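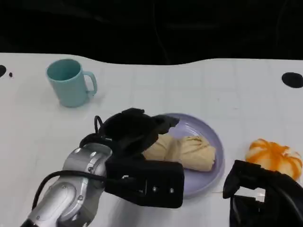
## Week three on the plate task

We passed 1501 recorded runs on Monday. The target for this batch is 2000, so there is a fair bit left to do, but the pace is better than it was in the first week.

The task is short. The left gripper goes to one of the two rolls on the lavender plate, picks it up and puts it down where the prompt says. The mug and the pumpkin get moved between runs, and sometimes they swap sides. Early on I left them in the same place for most of a day, and the model we trained on those runs at Herholm did poorly as soon as the mug was anywhere else. I threw out 585 runs and started again.

A good run takes me 23 seconds. The slow part is coming down over the roll. If I rush it, I close too high and have to go back up for a second try. I keep some of those second tries, marked as such, as Erko wants examples of recovery as well as clean picks.

I've also changed how I label things. Each run now gets its sentence before I start, and I don't edit it afterwards. Brirow, our labelling tool, still loses the sentence if you pause halfway, so I don't pause.

Next up is the same task with the right arm doing the picking. I'm slower on that side and expect to bin a lot of the first day. The cups and bowls set can wait until September.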